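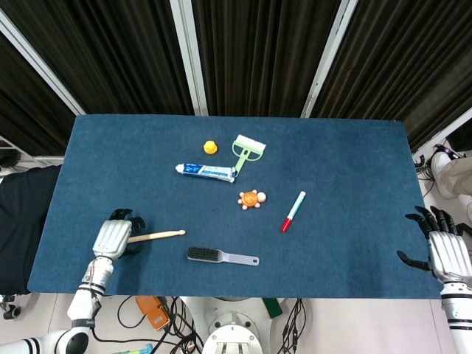 Robot news » Practice notes » New bench rules for two-armed work

06/07/2023

The revised bench rules for two-armed robots come into force at all three Wikström sites this month. They replace the sheet that has been taped up beside the benches since the Ernar arms arrived, and they apply to anyone who runs, resets or stands near a robot while its arms are powered. Please read them before your next booking. The full text is on the shared drive under Bench Practice, and what follows covers the parts that have changed.

The old sheet was written for single arms with a simple two-jaw grip. It said a good deal about keeping fingers out of the jaws and very little about anything else. Hands with separate fingers behave differently, and two arms can reach the same spot on a table from opposite sides. Balthasar Bühler went through the logbook in June and read all 1528 entries for the past year. In 614 of them the operator had stopped a run early. Most of those stops were harmless: an object out of reach, a grasp that slipped, a cable in the wrong place. What bothered him was how little the entries said. "Stopped, reset, carried on" was a common one, and you can't learn much from that.

Setting the table

Small household objects remain the standard set for grasping work. A toothpaste tube, a hairbrush, a marker pen and a toy turtle give the hands very different shapes to deal with, and they are cheap to replace. Nothing made of glass goes on the table, nothing with a blade, and nothing that holds liquid unless the run is booked as a liquid run. Pens stay capped. Brushes are allowed, but pick hairs and loose bristles off the mat before you start, as they work their way into finger joints.

Use a plain mat and smooth it flat. A felt surface stops round things rolling away and softens a knock if a hand comes down too hard. If the mat has a fold in it, fix the fold before powering the arms, even if it is nowhere near the objects.

Objects are laid out with the arms stopped. This was a habit on most teams already, but it is now a rule. Reaching in to nudge something while the hands are holding still counts as reaching in. A hand that is hovering over the table is still under power, and it may have a move waiting. Press stop, wait for the status line to read "held", then move the object.

Where people stand

The person running the session stays where they can see both hands and reach the stop button without taking a step. Anyone else stays beyond the end of the table, outside the reach of the arms. Visitors tend to drift closer as they get interested, and it is the operator's job to ask them to move back. If you would rather not have to ask in the middle of a run, say it at the beginning.

Closed shoes are required on the bench floor. Long sleeves should be buttoned or rolled, and lanyards come off. The lanyard rule drew the most grumbling in the draft comments, and it has stayed in.

Cables and floor

Every session starts with a look at the floor. Cables near the base and the table corners should lie slack and flat, with no loop that could catch a foot. If you have to step over a cable to get to the stop button, you are standing on the wrong side or the cable is. Power units may sit on the floor, but keep other bits and pieces clear of the walking side.

Wiring at the wrist needs a look as well. Move each wrist slowly through its range before the first run and watch the wires as it turns. They should bend without pulling tight. If one rubs or snags, log it and leave the arm off until it has been seen to. Please don't tape it up and carry on. Tape hides the wear, and the next person won't know what is under it.

Writing up a stop

Each stop now gets 6 short fields in the Vaduto log: which arm, what it was doing, what was being handled, why you stopped, what you changed, and whether you ran it again. One or two words in each will usually do. "Left, closing, hairbrush, handle slipped, moved handle closer, yes" is a perfectly good entry. Blank fields will be sent back.

A stop made out of caution is logged in the same way as any other and doesn't count against the session. We would like to see more of them. A few operators told Balthasar they had let doubtful runs continue because a stop looked bad on the weekly sheet, so the weekly sheet no longer shows stops by name.

How this fits with the formal standards

The bench rules don't replace the risk assessment for each robot, and they don't make a bench compliant with anything. They are house practice, and they sit underneath the assessment. If the two disagree, follow the assessment and tell us, so that the rules can be corrected. The Cenus team has already found one such case — the approach speed given for shared tables — and the figure has been taken out of the rules altogether. Use the one in your own assessment.

Anyone who runs a bench needs to sign the new sheet before their next session. Old signatures don't carry over. Comments go to Balthasar Bühler by internal mail, or can be written on the paper copy at the bench, which he collects when he does the monthly checks.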